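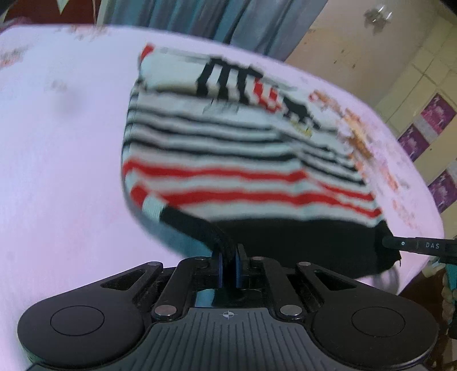
2023年7月　工房ノート

朝から蒸し暑く、窓を開けても閉めても同じなので、開けることにした。今月に入ってから糊の機嫌がずっと悪くて、そのことばかり考えて暮らしている気がする。今日は糊炊きのやり直しと、例の亜麻糸商の帳簿の背の掃除と、見返しの紙選び。欲張りすぎだとは思いつつ、順番に書いておく。後で読む人(たぶん半分は自分)のために、失敗したところほど長めに書くつもりなので、急いでいる人は糊のところの最後と、一番下の「次にやること」だけ読んでください。

糊のこと

先月まで使っていた生麩糊の炊き方をそのまま続けていたら、どうも裏打ちのあとで紙の縁が浮く。浮くといっても指の腹でなでてやっと分かるくらいの浮きで、乾いた直後は何ともなく、翌朝になると隅のほうがほんの少しだけ起きている。最初は紙のせいにしていた。次に刷毛のせいにした。刷毛には申し訳ないことをした。結局、炊きが足りていないのだろうというところに落ち着いて、今日はそれを確かめるために、朝いちばんで鍋を出した。

沈殿させておいた澱粉の上澄みを捨てて、新しい水でゆるめて、漉してから鍋へ。いつもは見た目で「透けてきたな」と思ったところで火を弱めてしまうのだが、今日はちゃんと温度計を入れた。80度を超えてからが思ったよりずっと長い。白く濁っていたものが急に重くなって、へらを持つ手首が文句を言い出して、そのうち今度は逆に少しゆるむ。このゆるむところまで行かずに火を止めていたのが、このところの糊だったのだと思う。ゆるんでから先も、底をこするように、同じ方向に回し続けた。途中で電話が鳴ったけれど出なかった。かけてくださった方、あとで折り返しました。

炊き上がりは、へらからぽたりと落ちて、落ちたところに形がしばらく残るくらい。冷めるまで表面に水を張っておいた。水を張るのを忘れて皮ができたことがこれまでに何度もあって、あの皮を漉し器で裏ごしするときの情けなさといったらない。今日は忘れなかった。偉い。

冷めてから目の細かい馬毛の漉し器で裏ごしして、古い糊と並べて、同じ楮紙の端切れに塗り比べ。古い糊のほうは刷毛跡が残って、乾くと光の角度で筋が見える。新しいほうは筋がほとんど出ない。端切れは板に貼って棚の上段に置いてあるので、触りたい人は触っていいです。ただし剥がさないで。明日の朝、隅がどうなっているかを見たい。

濃さについて。裏打ち用は薄めに、背の補強用は濃いめに、というのは誰でもそうしていると思うのだけれど、「薄め」と「濃いめ」が人によってずいぶん違うことに、この前並んで作業していて気がついた。私の薄めは、ほかの人にとってはもう水に近いらしい。水に近いくらいのほうが楮の薄いものは素直に寝てくれるので私は好きなのだが、そのかわり紙の伸びが大きくて、刷毛を置く前に気持ちを整えておかないといけない。慣れていない人はもう少し濃いところから始めたほうが楽だと思う。容器のふたに紙テープで用途を書いておいたので、そこからさらに薄めるなら別の器に取り分けてください。元の器に水を足されると、戻す方法がない。

防腐剤は入れていない。この季節は冷蔵庫に入れても長くは持たないので、少しずつ炊くしかない。面倒だけれど、少しずつ炊くうちに手が覚えてくるから、夏は糊の稽古の季節なのだと思うことにしている。匂いが少しでも酸っぱくなったら迷わず捨てる。もったいないと思って使った糊で、あとから染みが出たときの気持ちは、もう二度と味わいたくない。

まとめておくと、80度を超えてから一度重くなり、その後ゆるむところまで必ず回すこと。裏ごしは冷めてから。水張りを忘れない。以上。

帳簿のこと

Guimarãesの亜麻糸商の帳簿。先週やっと綴じをほどくところまで来て、今日は背の掃除に取りかかった。この帳簿のことは好きすぎて、書き始めると長くなるのが自分でも分かっているのだが、長くなります。

まず、背に残っている膠がひどく硬い。前に直した人がいて、その人がまた、たいへん気前のいい人だったらしく、もとの膠の上にさらに厚く塗ってある。しかもその上から新聞らしき紙を貼っている。貼った人の気持ちは分かる。壊れかけた帳簿を明日も使わなければならなくて、手元にあるもので何とかしたのだろう。それで実際に本文の折丁はばらばらにならずに残ったのだから、文句を言う筋合いはまったくないのだけれど、剥がす側としては、やはりちょっと恨めしい。

膠をゆるめるのに、濃いめの糊を背にのせて湿布にする方法を試した。のせて、薄いフィルムをかぶせて、しばらく待つ。待っているあいだに別のことを始めると必ず忘れるので、今日は隣に座って待った。膠が飴のようになってきたところで、竹べらで少しずつ。金属のへらは使わない。手元が狂ったときの傷の深さが違う。竹のへらは先がすぐ丸くなるから、何本か削っておいて取り替えながら使うと調子がいい。削りかすが机に散らばって、いつもそれを見てから新聞紙を敷けばよかったと思う。今日も思った。

折丁の背の谷のところに入り込んだ膠は深追いしなかった。完全に取ろうとすると紙の繊維まで連れてくる。以前、きれいにすることに夢中になって背の折り目を薄くしてしまい、あとで足をつけるはめになった本があって、あれ以来、八分目でやめるのを心がけている。八分目というのも人によって違うだろうけれど、私の場合は「もう少しやりたいな」と思ったところでへらを置く、という決め方にしている。

新聞らしき紙は、湿らせたら思いのほかきれいに離れた。文字は裏返しで少しだけ読めるところがあるが、語の途中で切れていて、何の記事かは分からない。乾かして、帳簿とは別の封筒に入れて保管する。持ち主に確認したところ、捨てずに一緒に返してほしいとのことだった。こういう返事をもらうと嬉しくなる。本を直す仕事をしていると、直したあとに残るもの、糸くずや古い背紙や、挟まっていた押し花の茎のようなものをどうするかという問題がかならず出てきて、正解はないのだが、聞いてみると案外、みなさん欲しがる。聞かずに捨てるのだけはやめましょう、と何度でも書いておく。

本文の紙の状態はとても良い。ぼろ布から漉いた紙らしい、ぱりっとした手ごたえがあって、めくるといい音がする。インクの焼けは、数字の列の合計を書いた下の線のところに集中している。線を引くときに力が入るのだろう。売り上げが良かった月ほど線が濃いのかどうか、確かめたい気持ちはあるけれど、それは修理の仕事ではないので我慢している。(休憩のときに少しだけ見た。関係はなさそうだった。)

インク焼けで紙が割れかけている箇所は、水分の多い糊を使うと滲みや焼けが広がるおそれがあるので、あらかじめ接着剤を引いて乾かしておいた極薄の典具帖を、わずかな湿り気だけで貼る。この下ごしらえの紙を今日は作り足した。シートに塗って、しわが入らないように紙を置いて、あとは乾くのを待つだけなのだけれど、この湿気なので乾かない。扇風機を当てたら紙が踊ってしまい、あわてて止めた。急がないことに決めて棚へ。

糸のこと

もとの綴じ糸は亜麻で、帳簿の持ち主が亜麻糸商なのだから当たり前といえば当たり前だが、これがとても良い糸だった。切れたところの断面を拡大鏡で見ると、繊維が長くて、つやがある。自分のところの商品を自分の帳簿に使っていたのだと想像すると、なんだか微笑ましい。もちろん想像です。製本した人がよそから仕入れた糸かもしれないし、そのあたりは調べようがない。

新しい綴じには、手持ちの亜麻糸のうち細いほうを使う。太いほうで試し綴じをしてみたら背がふくらみすぎて、もとの表紙に収まらなくなりそうだった。折丁の多い本はこれがこわい。糸の太さのほんのわずかな違いが折丁の分だけ積もって、最後にどっと来る。かといって細すぎると背がまったくふくらまず、丸みが出せない。試し綴じは白紙の束でやったのでそのまま残してある。背の感じを見たい人はどうぞ。ついでにメモ帳として使ってくれてもいいです。

蜜蝋は軽く一度だけ通す。前に念を入れて何度も通したら、綴じ穴のまわりに蝋がたまって、糊の乗りが悪くなった。糸を引くときは紙の面に沿って、行き先のほうへ。上に引くと穴が裂ける。ずっと前に教わったときは「紙に聞きながら引け」と言われて何のことか分からなかったが、いま人に教えようとすると、やっぱり同じようなことを言ってしまう。言葉が足りなくて申し訳ない。紙がいやがる直前に、ほんの少し手ごたえが変わるのです。それしか言えない。

支持体はもとの通り、革紐が4本。残っている革はもう粉になりかけていて使えないので、新しいものに替える。色が合わないのは外から見えない場所なので気にしないことにした。もとの革は新聞と同じく封筒へ。封筒がだんだん厚くなってきた。

見返しの紙とボード

見返しには、Munduditzの厚手の紙を考えていて、見本を取り寄せてある。235グラムのものは手に取った感じがたいへん堂々としていて、一目で気に入ったのだが、ノドのところで折ってみるとやはり強すぎる。開くたびに最初の折丁を引っぱって、十年もしないうちに喧嘩を始めるだろうという感じがする。見返しは本文より少しだけ控えめなほうがいい。惜しいけれど、こちらは保存箱の内張りか、タトウのほうに回すことにして、見返しは同じ見本帳のもっと薄いもので検討する。色は生成りと、もう少し灰色に寄ったものとで迷っている。窓際で見ると生成り、電灯の下で見ると灰色のほうが合う。帳簿はどちらの下で読まれるのだろう。持ち主に聞いてみようと思う。

紙の目のことで、ひとつ恥ずかしい話。見本の紙の目を確かめるのに、いつも通り細い短冊を切って湿らせて反りを見たのだが、短冊に印をつけるのを忘れて、どちらがどちらだか分からなくなった。もう一度切ってやり直し。見本が少し小さくなった。短冊を切る前に鉛筆で元の紙に線を引いておく、という当たり前の手順を、作業台の前の壁に貼ってあるのに、その貼り紙の真下で忘れた。貼り紙というのは貼って少し経つと見えなくなるものらしい。場所を変えてみる。

ボードはもとのものを活かす。角がつぶれて層が開いているので、間に糊を差し入れて、押さえて乾かすのを繰り返す。片方の表紙は角が2つとも開いていて、もう片方はきれいなもので、いつもどちらを下にして棚から引き出していたかが分かるような気がする。開いた層の間に埃がずいぶん入っていたので、やわらかい筆で先に払い出した。払い出した埃まで封筒に入れるべきかどうか一瞬考えて、さすがにやめた。

プレスの調子

Stulierの締め機、ねじの戻りがまた渋い。締めるときは何ともないのに、ゆるめるときに途中で一度引っかかって、そこを越えるときにがくっと来る。本が入っているときにあれをやられると心臓に悪い。ねじ山を掃除して、古い油を拭き取って、新しい油をほんの少しだけ差した。拭いた布が真っ黒になって、これでよく今まで動いていたものだと、かえって感心した。掃除のあとはだいぶ軽い。引っかかりはまだ少し残っている。しばらくは、ゆるめるときに両手でハンドルを持って、引っかかるところをゆっくり越えるようにしてください。大きい本を入れるときは私に声をかけてくれれば一緒にやります。

油を差したあとで油の手のまま紙に触らないこと。わざわざ書くのは、今日それをやりかけたからです。石けんで洗って、もう一度洗って、端切れを触って跡がつかないのを確かめてから仕事に戻った。

当て板は、反っていたものを選り分けて棚の下へ移した。反りの少ないものは、ひっくり返してもう一度重しをかければ使えるようになるかもしれない。反りの大きいものは切って小物用にする。板の面に糊の粒が残っているのが何枚かあったので、使ったあとは濡れ布巾で拭いてから立てかけてほしい。乾いてしまうと削るしかなくて、削るとまた面が荒れる。

湿気のこと

除湿機を回していても、奥の棚のあたりはどうしても空気が動かない。吸い取り紙の束を触ると、置き場所によってはっきり感触が違って、奥のほうはしっとりしている。Vodovの吸い取り紙は吸いが良い分、置いてあるだけで部屋の湿気も律儀に吸ってくれるようで、いざ使おうとするともう仕事をする気がないような顔をしている。使う前に乾いた場所に広げておくか、大きい袋に入れて口を閉じておくか。袋は以前やってみて、出し入れが面倒でみんな口を開けっぱなしにしてしまった(私を含む)。今回は作業台の横の、風の通る段に移してみる。場所を変えたので、奥の棚を探して見つからないときは、そこです。

湿気が多いと悪いことばかりかというとそうでもなくて、古い羊皮紙の巻き癖を伸ばす仕事などは、今の季節のほうが機嫌よく進む。箱の中で湿りを入れる時間が短くて済むし、重しに移すまでのあいだに急に乾いて突っぱることもない。冬に苦労した証書の断片、あれの続きは今のうちにやってしまいたい。ただ、長く湿らせすぎるとかびが怖いので、途中で席を外さないこと。昼食の前には始めない、という規則を自分に課している。お腹が空いていると判断が雑になる、という別の理由もある。

かびについては、先日の古い楽譜の表紙に出た白い点、あれは筆で払って隔離したあと、今のところ増えていない。革の油が浮いただけのものだった可能性もまだ捨てきれないが、紛らわしいときはかびと思って扱うのが無難なので、しばらくそのまま隔離を続けます。隔離箱を開けるときは窓のほうを向いて、ほかの本から離れてお願いします。

講習のこと、少し

10月の和綴じの講習の材料を、そろそろ用意しはじめないといけない。去年は直前になって表紙の紙が足りなくなって、寄せ集めの柄で間に合わせたら、かえってそれが好評で、選ぶ楽しみがあって良かったと何人もの方に言っていただいた。それなら今年は初めから寄せ集めにしようと思って、千代紙や型染めの端切れを箱にためている。箱は入り口の横。作業で出た端切れで、表紙にできるくらいの大きさがあるものは、どうぞ入れておいてください。角がすこし折れているくらいは構いません。

麻の葉綴じまで教えるかどうかは悩みどころ。四つ目綴じだけなら時間にゆとりがあって、途中でお茶が飲める。麻の葉まで入れると、できあがったときの嬉しさは格別なのだけれど、お茶は飲めない。去年の様子を思い返すと、糸を針に通すところと最後の玉どめのところで手が止まる方が多かったので、そこに時間をかけて、麻の葉は見本を置いておき、やってみたい方だけ、という形がいいかもしれない。綴じ穴を開ける当て紙は、こちらであらかじめ作っておく。目打ちは先が曲がっているものが混ざっていたので、研ぐか替えるかする。

今日の失敗のつづき

夕方、背の掃除の残りをやっていて、湿布の糊を少し多くのせすぎた。折丁の端のほうまで湿りが回って、あわてて吸い取り紙を挟んだ。幸いインクのある場所までは届かず、紙も波打たずに済んだけれど、原因ははっきりしていて、糊がたくさんあると気が大きくなるのである。炊きたての新しい糊が器にたっぷりあって、しかもとても出来が良いと、ついのせたくなる。次からは小皿に取り分けて、その小皿の分だけでやる。

それから、骨べらを落とした。割れなかった。ただ縁に小さな欠けができたので、目の細かい紙やすりで丸めておいた。指でなでて引っかからないことを確かめたが、大事な紙に使う前にもう一度、薄い紙でこすって試すこと。長く使ってきたへらで、ちょうど親指の当たるところがへこんでいて、ほかのものではどうもしっくり来ない。新しいへらを使っても、親指のへこみができるまでの年月を思うと気が遠くなる。

次にやること

・塗り比べの端切れの隅を、明日の朝と夕方に見る。浮いていたら写しを取って、このノートに貼る。
・典具帖の下ごしらえの紙、乾いたら一枚ずつ間紙をはさんで引き出しへ。引き出しに用途の札をつける。
・帳簿の背の膠、残りは手前側の端のあたりだけ。小皿の糊で。
・見返しの色を持ち主に相談。窓際と電灯の下、どちらで読むことが多いかも聞く。
・Munduditzへ、薄いほうの紙の目の向きと在庫を問い合わせ。見本を切りすぎたので、できればもう一枚お願いする。
・Stulierのねじ、二、三日使ってみて引っかかりが戻るようなら、外してもう一度掃除。
・吸い取り紙の置き場所が変わったことを、黒板にも書く。
・目打ちの先を見る。

糊の鍋は洗って伏せてあります。底に少し焦げがついたのは私です。水を張っておいたらだいたい取れたけれど、真ん中に薄く残っていて、木べらでこすっても動かないので、今晩もう一度水につけて帰ります。朝いちばんに来た人は、流しの中の鍋に水が入ったままなので、蛇口をひねるときに袖を濡らさないように気をつけてください。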